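Thread: Does background clutter help or hurt? Handheld gripper demos, small object sorting
Forum index > Manipulation > Data and training

mvillanueva_lab
Posted July 2, 2022

Quick writeup because people asked. We trained the same policy twice. Set A is all demos on a plain gray table. Set B is the same task (jewelry into an open box) but on beds, dressers, patterned covers, whatever people had at home. 406 demos each, same handheld gripper, same wrist view. Tested on the arm in rooms neither set had seen.

Short version: B wins by a lot on new surfaces and loses a little on the plain table. Chains are still terrible for both.

Marisol

tarn_wheel
How much is a little? And what counts as a success, piece in the box or whole pile in the box?

mvillanueva_lab
Piece in the box, scored per piece. 541 test picks total, split evenly-ish between the two. On the table A drops fewer rings. Will post the table when Rosaura is done checking the labels, don't want to put up numbers I have to take back.

This is what a start state looks like in set B. Planets bedspread, red box up by the pillow, pieces spread out in front of it. 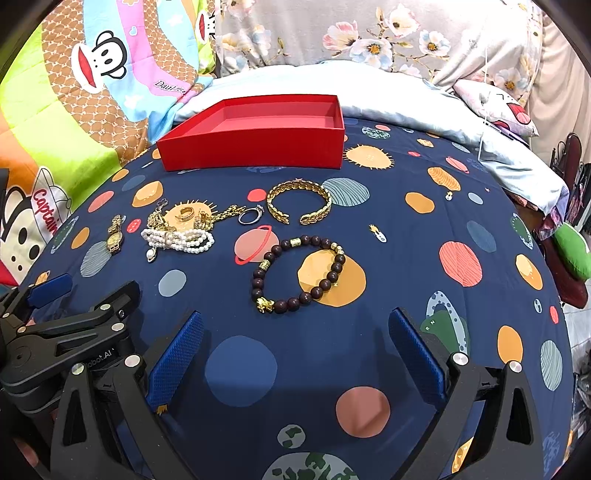
Filed under: Training data / Surfaces and backgrounds
3 people are following this thread

mvillanueva_lab
The printed circles are the interesting bit. Set A policy goes for printed shapes on covers like that one. It will close on an orange sun like it's a thing you can pick up. B mostly stopped doing that after we got past half the demos.

gluestick9
Not convinced. You changed the background AND the lighting AND the people doing the demos. Could be any of those. "Homes vs lab" is five variables in a coat.

mvillanueva_lab
Fair. Demonstrators were the same four people in both sets though, should have said. Lighting no, we didn't control that.

gluestick9
Then the claim is "homes help", fine. The title says clutter.

rpalomino
Rosaura here, I did the labeling. I half agree with gluestick. We do have one small check: took the gray table, threw patterned sheets over it, same lamps. Policy from that landed between A and B, closer to B. Small set, one seed, so don't quote it at me later.

tarn_wheel
one seed lol

rpalomino
I know. More in November if we get arm time.

old_servo
What about the objects themselves. A cuff bracelet with the opening facing you is an easy grab. Pearl strands in a bundle are not. If B happened to have more easy stuff you'd see the same gap.

mvillanueva_lab
Same bag of jewelry went to every site. Layout is up to the person, so yes some piles are kinder than others. Ring near the end of a rope chain is the worst case for us, the gripper takes both or niether.

old_servo
Do you grade that as a fail?

mvillanueva_lab
Both in the box = one success, one "unplanned". Grivance grades it as two successes in their writeup, and I think that's wrong. Anyone comparing us to Grivance should fix that first.

kettle_pid
Disagree. If the job is "put jewelry away" nobody at home cares about the order. Two in the box is two in the box.

mvillanueva_lab
Until it drags a chain across and drops an earring down the side of the bed. We've had it happen. I want the policy to mean it.

gluestick9
With her on this one.

kettle_pid
Ok but then score the damage, don't score the intent. You can't see intent.

rpalomino
We can sort of see it, the grasp target is an output. But point taken, will add a disturbed-pieces column.

tarn_wheel
Did you try just doing image augmentation on A? Swap the gray table for random textures. Way cheaper than going to peoples' bedrooms.

mvillanueva_lab
Yes, with the Birkari scripts, 2,123 textures. Helped on flat patterns. Didn't do much on soft stuff — a bedspread gives when you press, a table doesn't, and pasting a texture on doesn't change how hard the person pushed down. Fingers come in at a different height on a mattress. I think that's most of the gap and the print is the smaller part.

gluestick9
So the title is wrong!

mvillanueva_lab
Title is maybe wrong. Can a mod change it to "surfaces"?

old_servo
Easy test, put a plain gray blanket on a bed. Soft, no pattern. Train on that.

rpalomino
Good one. Adding it to the list, about two days of demos if the blanket shows up. Will post under this thread so it stays together.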